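Resberg Room Refit - Gallery

The upper workroom at Resberg was fitted out between April and the end of the year. The work covered the suspended ceiling, the lighting, a change to the extract duct and new storage along the inner wall. This page gathers notes on the finished room, for people who use it and for anyone pricing a similar job. Floor area is 139 square metres. The ceiling was the largest single item in the budget.

Page last revised 2018-12-05.

Ceiling grid

The grid was supplied by Drillarari as a standard exposed-tee system. Main runners are hung from the slab on wire, with cross tees clipped between them. The old ceiling was fixed plaster on battens and gave no access to the services above it. Taking it down filled 5 skips, one more than allowed for. Hanger positions were set out twice, as the first layout clashed with the sprinkler pipe on the north side.
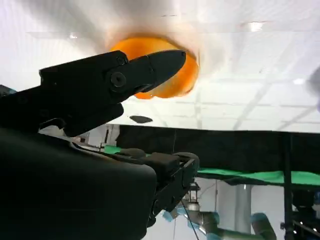

Setting out began from the centre line of the room, so that the cut tiles at opposite walls would match in width. The runners were levelled by laser and checked again once the lights were in, as the fittings add weight at mid-span. Tiles are plain white throughout, and the grid lines between them read as a faint grey from below. With the lights on, the surface is bright enough to wash out in places, and a matt tile would be worth pricing for the next room. Spare tiles are stored flat, in their cartons, on the top shelf of the inner wall.

Lighting

The fittings came from Onuoha and drop into the grid without a separate frame. Each one has its own safety wire back to the slab. Switching is in two banks, split along the length of the room - the window bank can be left off for most of the day in summer. Drivers are reached by lifting the tile next to the fitting. Do not lift the fitting itself.

Extract duct

The duct was moved 29 centimetres towards the corridor to clear the new runners. The original fan was kept. Noise at bench height is lower than before, though no reading was taken before the work and the comparison is by ear only. The access hatch is above the second door and is marked on the tee.

Storage

Shelving is by Rurkomance, bolted to the inner wall at each upright. Heavy items go on the two lowest shelves. The brackets can be moved by hand once the locking tab is pushed in, but a loaded shelf must be emptied first. One upright stands slightly proud of the others where the wall bows, and has been packed out behind.

Costs and snags

Ceiling materials came to 3,019 pounds before tax, with labour billed separately. Nearly all of the snagging list has been closed. Still open are a chipped edge trim by the window reveal, a stiff tab on one shelf bracket and the labelling of the second lighting bank at the switch plate.

Replacement tiles should be ordered by the carton, quoting the edge detail as well as the size. The two edge types look alike in the catalogue and do not sit at the same depth in the grid.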